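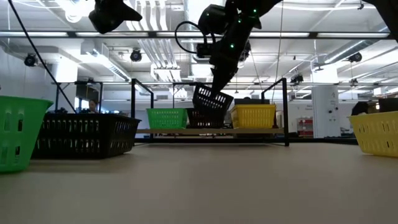 Which gripper would I start with for picking up slotted plastic baskets? The plain two-finger one, every time. Suction just finds the holes.

Search posts Search

Gripper swap day, 11/30/21. Drallance fingers off, Skevalton fingers on. Same arm, same controller, same baskets.

Black basket over the shelf row now. Hangs on a tilt – grip's good, angle isn't. Gonna play with the wrist offset before I blame the fingers.

Skevalton so far: 287 picks, 8 drops. Drallance did 752 last week but the log's a mess so don't ask me for a drop rate yet. Ingvild Ekström is recounting, bless her.

Favourite thing abuot the Skevaltons – thinner tips, so they get in over the rim without shoving the basket next door. Least favourite: the colour-coded screws. Why.

Wrist cable loop still bugs me. Ottar Öberg reckons shorten it, I reckon leave the slack till we've tried full rotation.

Someone asked re price. Quote was $3,000 a pair, Canadian. Not my budget lol

Dark baskets are harder for the camera than the green or yellow, no suprise there. Trying longer exposure after lunch.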